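Is a low rim around a work table worth the bother?
Hobby Room > Benches and Tables
12 posts, 237 views

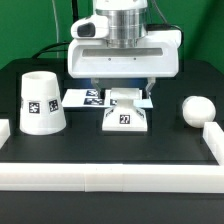

Ramemov wrote:
So the question is really about the edging. People keep telling me a white bar along the front of a black tabletop will change my life, and I don't buy it. I do small parts work, mostly clock bits and the odd pair of glasses. Yes, things roll. But a strip along the front is also something you lean your wrists on for hours, and I've got one bad wrist already. Has anybody used one for more than a weekend?

Trallow wrote:
Used one for 2 years. It stops things rolling into your lap. I wouldn't claim more than that. Round stuff stops, flat stuff slides up against it and then you need a fingernail to get it out.

Choo wrote:
Disagree with Trallow on the fingernail part. If the inside edge is square, sure. Run a sanding block over the bottom corner before you fix it down and flat pieces lift right out.

Ramemov wrote:
Choo, how would sanding the bottom corner help? Now there's a gap for the part to slide under. Seems like you'd make it worse.

Choo wrote:
Top corner. Typed that too fast.

Teltell wrote:
My gripe is with the seams. Any time you build a long edge out of shorter sections you get joints, and joints collect crud. Mine were packed with filings by September. One piece or don't bother.

Trallow wrote:
One piece long enough for my bench cost me nearly 30 bucks before shipping. The short sections were in the scrap bin. I'll pick out filings with a toothpick for that money.

Teltell wrote:
Your toothpick, your time.

dn_pyo wrote:
Can we talk about the black top? I had matte black for a while and went back to plain gray. Everybody says black shows up small parts. It shows up small shiny parts. Drop a black screw on it and good luck. Also every bit of dust you own.

Ramemov wrote:
That's my worry too. The people who love black tops seem to be the ones taking pictures of them. Green backdrop I can see the point of if you like a plain wall behind you, but I'm not repainting for it.

Choo wrote:
Half my screws are black and I manage. Get a better lamp. A matte top doesn't throw the light back at you, and that counts for more than the color does.

Ramemov wrote:
I have a good lamp. What I don't have is proof. I'm going to clamp a scrap bar across the front for a couple of weeks, no glue, and leave the sides open. If my wrist complains it comes off. Teltell, were your joints butted tight or did you leave a gap?

Teltell wrote:
Butted tight. They opened up over the first winter. Caulk might hold, but I haven't tried it, so don't quote me.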